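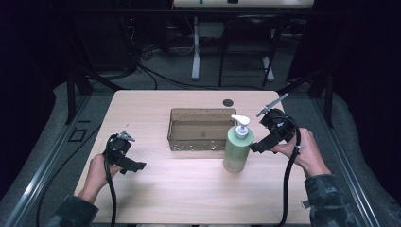 Tray and pump bottle on the table, hand-held grippers either side.

Can a machine tidy a table yet?

Kasun Khondokar
Small job: put a pump bottle into an open tray, carry the tray to a shelf. Is any arm under two thousand pounds reliable at this without someone steering it?

Fabrice Barbier
Not unattended. Our Kuster arm managed 286 of 338 placements with the bottle upright. Most failures were the finger catching the pump nozzle. Grip the body below the head and approach from the side opposite the nozzle. See-through trays also upset our depth sensor, so we taught the tray position by hand.

Trillov
Depends on the arm. Mine does it in around 10 seconds, no idea about shelves.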